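Iris working group: minutes of the catch-up, Wednesday, March 31, 2021

I took the notes again, so blame me for the spelling. Apologies had come in from the Skelleck lot.

1. Where we are with the examples

We started with the count, as usual. The target for Iris is 1,000 good examples by the end of August and we have 175 that I'd be happy to train on. The tabletop reaches are the strongest bit (lovely smooth arm paths, most of them!) and I'd like far more with the hand coming in from the side at low height. 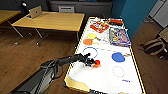

Võ replied that more of the same reach would only teach Iris the same reach, and asked for the start position to be changed every five examples. We argued this back and forth for a bit and then agreed to it. I'll put it in the operator notes.

2. Wrist views

I went through the close-up recordings over the weekend and they're a mixed bag. Shiny surfaces are the main headache: bright glints wander over a white curved side and the labelling tool takes them for edges.
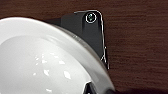 I've had a go at turning the exposure down, which helps the whites but makes anything black next to them very hard to read, so I'm not sold on it yet. Hullitix want us to keep both settings and tag each file with the one used. Fine by me, though it does mean another column in the sheet. Agreed to try it on the next 16 recordings and look again.

3. What counts as a failed example

This one ran on! At the moment we bin anything where the operator stops halfway. I said I'd rather keep those, with a proper label, as long as the wrist view is sharp enough to see where the fingers are against the metal. 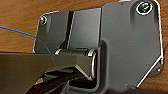 Hullitix answered that they would take the stopped ones gladly, but in a separate folder, and never mixed into the main set without asking first. Agreed. Võ will write the label names and I'll move the old files across.

4. Room views and next session

The head camera files need a short stretch with the arm out of view at the start of each session, so we can check the lighting before anybody begins. I keep forgetting to record it, so it's going at the top of the checklist.

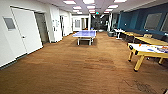 How long should that opening stretch be? Sixteen seconds, the same for every session, and the operator keeps still throughout.

Actions: me, operator notes, old files and checklist. Võ, label names. Hullitix, the extra column. Skelleck to be sent these minutes and asked about disk space.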